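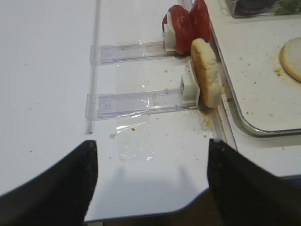

Tusura Speaker Timer

The large, bright, mildly threatening clock for conferences that would like to end on the day they began.

Every event has one. He was given twenty minutes, he has used thirty-five, and he has just said "which brings me to my main point." Your moderator is making the small throat-slashing gesture from row one. He waves back.

Tusura sits at the foot of the stage and tells speakers how long they have left, in numbers tall enough to read from the far side of a lectern. Green means carry on. Amber means start looking for your last slide. Red means the panel after you has feelings too. If red is ignored the whole display starts to pulse, slowly at first. We tested several speeds and kept the one that made our own sales director sit down.

What you get

One display, one handheld remote, 3 mounting feet (it only needs two, but they roll under stages), a padded carry case and a power cord of a length chosen by somebody who has met a ballroom before.

The remote works from the back of the room, so you can add time for a speaker you like. It can also take time away. The speaker sees only the new number, and most assume they misread the old one.

Running more than one room? Link up to 41 displays through Postetico, our scheduling software, and move the whole afternoon with one click when lunch runs over. Lunch will run over.

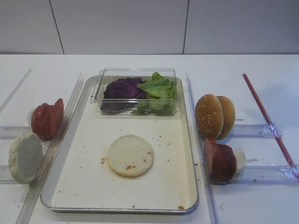 Postetico also keeps a log of who finished when, which you may find useful next year when somebody asks for the closing keynote again.

Pick your size

Tusura Buckley is the standard model, good for breakout rooms and most hotel ballrooms. Tusura Onora is the big one, for main stages and speakers who have written a book. Both use the same remote and the same feet.

Battery or wall power

Either. A full charge lasts a conference day, including the networking drinks, where you won't need it. Plug it in overnight beside your phone and your regrets about the badge design.

Warranty and rentals

Covered for 2 years against faults in parts and workmanship. Being kicked off a stage by a futurist is not a fault, though we do sell replacement screens. Rentals ship on Thursday for events the following week, and the return label is in the lid of the case. November books up early.

Ask us for a quote. We'll keep it short.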